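Home | Stories | Archive | About | Contact

Acceptance

Last updated: Jun 1, 2025

The contract allowed up to 30 working shifts for acceptance. Agathe Coste had used 29 of them. The form from Nikolovski was still open on her screen, with every line complete except the last, which asked whether the supplied unit performed the sorting and separation of mixed linen to the agreed standard.

The unit was a Mera cell: one arm, one parallel gripper, a wrist camera and a cabinet. Trilari sold it to laundries by subscription. The price covered parts, software and a support engineer, and the engineer was Shufen Qin, who had slept at the hotel in Hurnik since March and now knew the breakfast staff by name.

"You have the figures," said Shufen.

"I have 1542 items attempted and 107 referred to a person."

"The limit is 120."

"I know the limit. I wrote it."

Shufen moved her chair closer to the desk. She did not raise her voice. In all her weeks there she had raised it once, at a compressor.

Agathe scrolled through the referrals. The cell filed each one with a time, a grip force and a still from the wrist. Most were plain enough. A towel had rolled under the lip of the tray. A pillowcase had been knotted by a guest. In five cases the log gave no cause at all, and the cell had stopped with its fingers closed and asked for help.

"Tell me about these five," she said.

"Double pick. It closes on two items and can't decide which one it wanted."

"It doesn't say double pick. It says nothing."

"The code for it was added in the next release."

"Which I don't have."

"Which you get when you sign."

Agathe opened the last of the five. 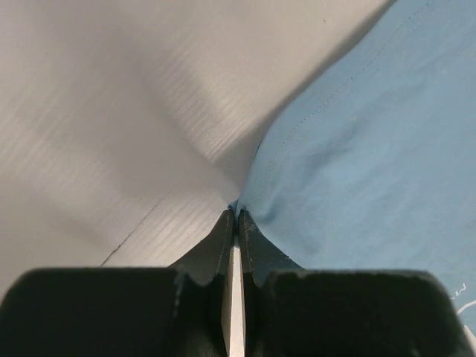
Sorting by eye was the part of the job she had done herself, for eleven years, before anybody gave her a form. A person's hand knew two cloths from one before the head did. She enlarged the still and followed the line of stitching on the blue, close to where it met the white, down towards the fingertips. Both cloths ran into the same pinch, with a small fold of blue standing up between the tips. The scuffs on the right fingertip she noted separately, under wear.

"Would you have stopped?" asked Shufen.

"I'd have let go of one."

"It can't let go of one."

"No. So it was right to stop."

She typed that into the remarks box, took out "right" and put "within specification". Then she added a condition: release to be installed before signature, the five referrals to be run again under the new code, fingertips to be inspected at the same visit.

Shufen read it over her shoulder. "That's another shift."

"I have one left."

Shufen went to find her laptop. Agathe saved the form and left the last line blank.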